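Four months since I moved to the city, so here are answers to what people keep asking.

Do I miss home? Some Sundays. I call my sister and it passes.

Best thing so far: walking everywhere, even at 11 p.m.
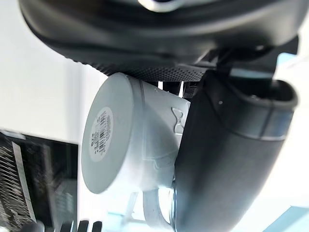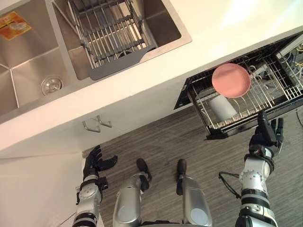
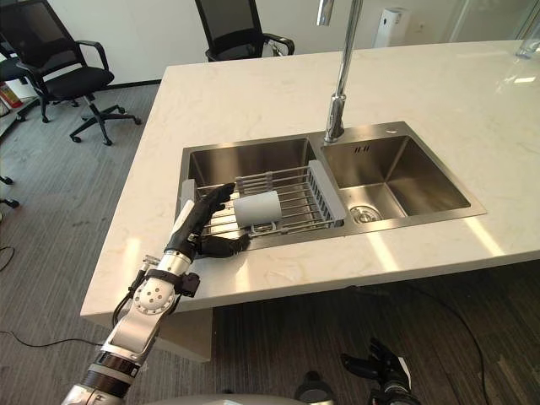 Kirsty Quinlan: Did you find work first or move first?

Moved first. I had 3 weeks of rent saved and 400 dollars on top – not a plan I'd recommend. Netico called me back on a Wednesday and I started in December.

Making friends took longer. I joined a running group, went 3 times before I talked to anyone, and now we get dinner after.

More on apartments tomorrow.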